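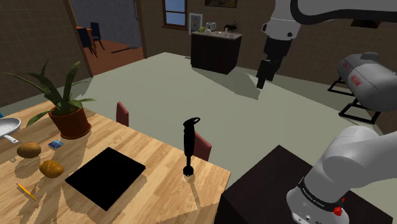

Flondura Workshop Opens Its Kitchen Robot Project to Members

The Flondura shared workshop is happy to announce that its kitchen robot build, called Brorkari, is now open to every member. Seraina Pfister and Rahel Oberholzer started it in March as a two-person evening project, and it has grown to take over most of the back bench!

Brorkari is a simulated kitchen and dining room where people can try out arm programs at home before booking time on the workshop floor. Members have logged 3485 practice runs so far, almost 400 of them on one stubborn table-clearing routine.

"I wrote my first program on the sofa and was up until midnight with it," said Oberholzer. "We want more people in on this."

The first open build session is Saturday at 10 a.m. Bring a laptop; beginners are very welcome. Room files and build notes are at the front desk.

Contact: Seraina Pfister, Flondura Workshop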